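2021-03-30

The Household Pantry: Policy and Practice After the First Winter

The following is a record of how the pantry in this household is now kept. It replaces the shorter entry published in October, which several readers in the Brellthorpe area found useful and which contained two errors regarding dates on canned fish. Those errors are corrected here.

**Purpose**

The pantry exists to provide seven days of ordinary meals without a trip to the store. It is not intended for emergencies on a larger scale. The road between this address and Brellthorpe is closed by snow for a day or two in most winters, and the nearest shop of any size is the Jernov market on the far side of the bridge. A week of food has proved sufficient on every occasion since the household moved here.

The original plan called for a month of supplies. It was abandoned in its first season. The shelves in the back hall could not carry that quantity, and a good part of the dried beans purchased at that time remained uneaten long enough to become difficult to cook. Beans of considerable age will soften eventually, although the fuel and the patience required are out of proportion to the meal.

**Shelving**

The present shelving is a Fidness unit with five levels, fixed to the wall at two points. The manufacturer's sheet recommends that the heaviest items be placed at the bottom, and this advice is followed except in the case of flour. Flour was moved up one level in January after moisture was found along the baseboard. The cause was a slow leak at the outside tap, which has been repaired. The flour has remained where it is.

Each level is assigned to one class of goods. From the bottom, these are water and oil, canned vegetables and fruit, grains and flour, canned fish and meat, and small boxed items such as tea, gelatin, crackers and baking soda. The top level is the least satisfactory. Small boxes are easily pushed behind one another, and three packages of the same pudding mix were purchased this winter for that reason alone.

**Dates and rotation**

The earlier entry stated that the date on canned fish should be treated as a firm limit. This was incorrect. The date on most canned goods is the maker's estimate of best quality, and a sound can kept in a cool place will ordinarily remain fit to eat beyond it. A can that is swollen, leaking or badly dented along a seam is to be thrown away without being opened, regardless of its date.

The earlier entry also stated that tuna in oil and tuna in water should be dated separately. There is no need for this. Both are now marked with the month of purchase on the lid, in grease pencil, and the older can is used first. Grease pencil was chosen after ordinary marker rubbed off on the sleeves of the person doing the stacking.

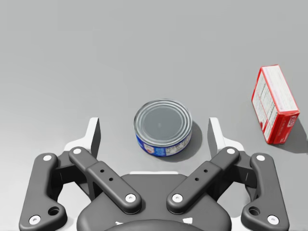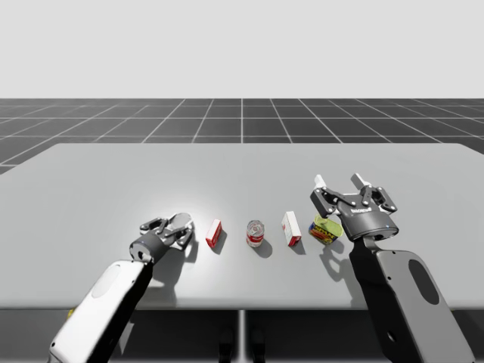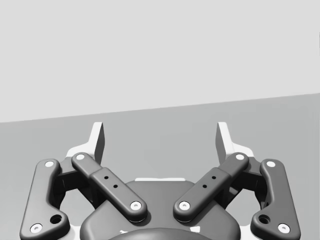
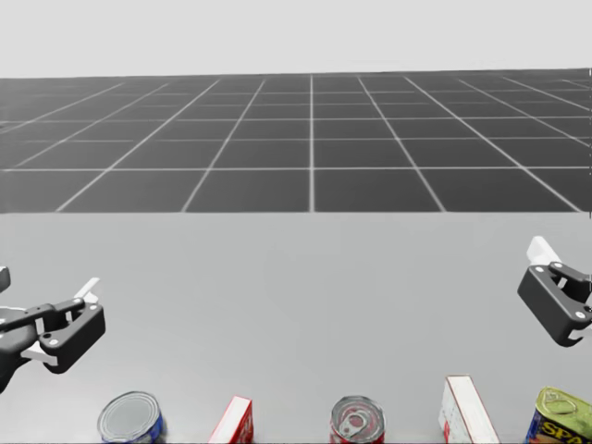 **Filed under: Home and Kitchen**

**Purchasing**

Purchases are made twice a month. The list is kept on the inside of the hall door and is written at the time an item is removed from the shelf. Items added from memory on the morning of the trip have been a consistent source of duplication, and the practice has been discontinued.

The household spent 3165 on groceries of all kinds over the winter months, of which roughly 1000 went to goods intended for the shelves. Fresh produce, milk and bread made up most of the remainder. These figures include one large order from Ortuño, the dry goods supplier, placed before the holidays. The Ortuño order was good value on rice and poor value on spices, which arrived in sizes better suited to a restaurant. The paprika is expected to last for some years.

Readers have asked whether it is worth buying by the case. For canned tomatoes, the answer is yes. This household uses them in soups, in stews and over noodles, and a case is finished well before it becomes a burden. For soup, the answer depends on whether everyone at the table will eat the same kind. A case of split pea purchased in the fall was only partly used here, and the balance was given to the food shelf at the Brellthorpe library.

**Temperature**

The back hall is unheated. A thermometer is hung at the level of the third shelf and is read when convenient. The lowest reading this winter was 40 degrees, which presents no difficulty for canned or dry goods. Olive oil becomes cloudy in the cold and clears again when brought into the kitchen. Honey has set hard in its jar and may be loosened by standing the jar in warm water.

Summer will be a different matter, as the hall faces west. Consideration is being given to a blind for the small window. Chocolate and nuts will be moved to the kitchen cupboard before the warm weather in any case.

**Outstanding matters**

The lower bracket of the shelving requires a longer screw. The jars on the grain level are of several sizes and do not stack, and a uniform set will be purchased when the present ones have been broken or given away. A suitable place has still not been found for the potatoes, which are at present in a paper sack under the stairs and have begun to sprout.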